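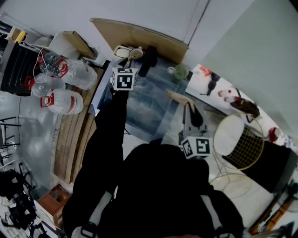

Ekua Dramani says the cups take longer to learn than anything else on the table, so allow yourself a few goes.

Isura is looking for nine people to sort and clear tabletops – cups, bottles, containers, the usual clutter. Sessions run through September in our open workspace. You will be on your feet and using both hands. No experience needed. Long sleeves are fine. 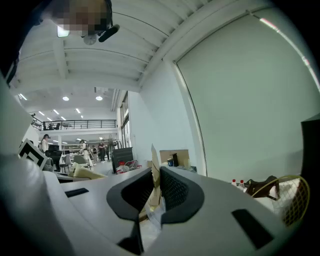 How to apply

Write to Elaine Vasconcelos with your name and the days you are free.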